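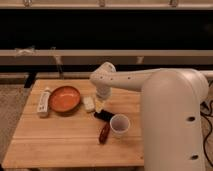 **Progress report to the Lefèvre Fund: student robotics club at Worneck, second period**

The present report covers the work of the club from the winter break until June. In the first report we asked for patience with the software. We thank the Fund for giving it to us.

## Work done

Our students are preparing the table task for the Jornotier competition. In this task the arm must pick up small household objects and put them where the judges ask. The club meets on Sunday in two groups, and each group has its own student leader.

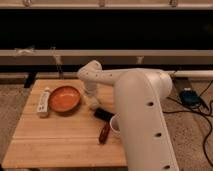 The older group writes the motion program, which they call Nunodel. They started with slow moves to one fixed point and now choose the point for each object separately. The shallow orange bowl gave them the longest discussions, because it is wide and round and a gripper can hold it only at the rim. The dark, slender object lying at an angle is a different problem, and for it the students must calculate the rotation of the wrist before the arm goes down. Both calculations are now in the program and were checked by the younger group.

The younger group does the following:

1. They place the objects before each trial and write the positions in the log. The log has now 300 trials.

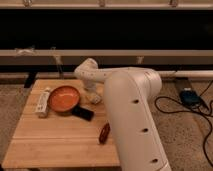 2. They repeat each layout 3 times, so that we can compare the results.
3. They report every failed grasp on a separate sheet, with the probable reason.

## Results and difficulties

In the last test series the arm completed 40 trials without help from a student. The main difficulty remains the small objects near the base, where the arm has little space to turn its wrist. The students tried two corrections. The first made the movement too slow for the competition rules, and the second is still under test. 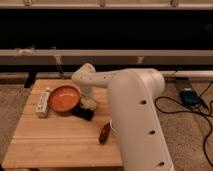
We also lost some weeks when the school network was changed and the log could not be saved. The students kept it on paper during this time and typed it in later.

## Next period

We plan 6 more meetings before the competition. The remaining money will be used for travel and for spare gripper fingers. We would be grateful if the Fund could confirm that travel costs of the younger group are also allowed.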